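**Doors, shelves and a shorter training set**
March 2, 2021

The manipulation group at Clendberg has finished the first part of its work on cabinet doors, and the write-up is now going around for comment. The question was a small one. Can a two-armed robot learn to open and close office furniture from fewer demonstrations if each one is split at the moments when the fingers touch or leave something?

The usual method feeds the whole demonstration to the policy as a single stretch of motion. The group's method, called Duvlow, cuts it into contact segments and trains on those, with a short label for what the hand is doing: reaching, pulling, holding, letting go. The cutting is automatic. It runs on finger motor current and needs no hand labeling.
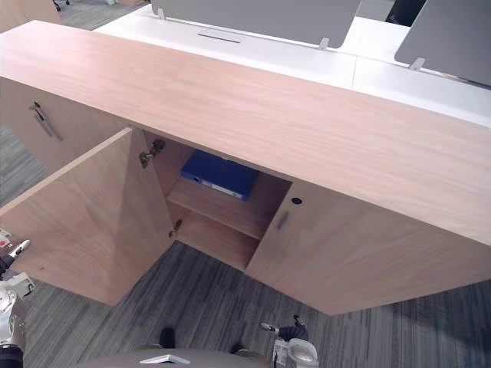 *Middle door open, binder on the shelf, both grippers in view.*

All the trials used standard office cabinets, left where they normally stand. Hinged doors are harder than drawers for this kind of learning. The hand has to follow an arc, and if it pulls straight back the fingertips slide off the edge. Earlier policies trained on full demonstrations handled the first part of the swing and then drifted. 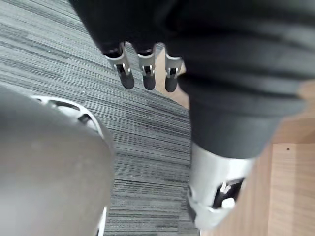 Contact detection took up most of the winter. Motor current is a noisy signal, and the first version of Duvlow reported touches whenever the arm changed direction quickly. The fix was to compare the digits against each other. With three slender fingers in a row and a much thicker thumb-like digit beside them, a real touch on a door edge loads the hand unevenly, while a fast arm movement shows up in all the digits together. The filter that came out of this is only a few lines long, and it removed most of the false cuts.

The comparison itself was simple. Policies were trained on 12 demonstrations per door, once whole and once in segments, and tested by the same operator. The segmented policies held the arc better and recovered more often after a slip -- they could go back to "reach" and try again. Closing a door showed almost no difference between the two methods. A push is forgiving, and the group doesn't plan to look at it further.
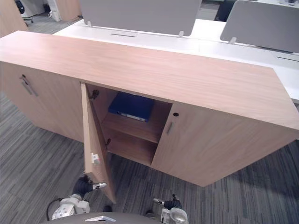
*Left hand near the lower edge of the open door.*

Two limits are worth knowing before anyone borrows the code. The method assumes that contact matters more than anything else in the task, so it has little to offer for moves through free space. It also depends on a clean current reading from every finger. When one sensor fails, the segments come out too long and the policy behaves much like the older kind. There is a check for this at startup now, but it doesn't run again during a session.

Camera input is the next item. Duvlow takes both the head view and the wrist view, and so far the two have been given equal weight throughout. The plan is to let the wrist view count for more once the fingers are close to a surface, and for the head view to lead during the reach. 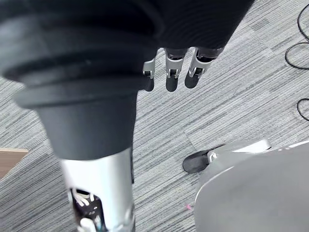
Tarek El Ouafi, reading the draft, wrote back that he would like to see the segments tested on a second type of hand before the group claims much for them, and he asked whether the current filter would survive a change of gear ratio. The authors don't know yet. A run on the Haddadin arm is planned for May, with the thresholds left as they are for the first session and retuned afterward if needed.

The draft and the segmenting script are in the group's shared folder. Comments on the results section are the most useful at this stage -- the introduction is still being rewritten.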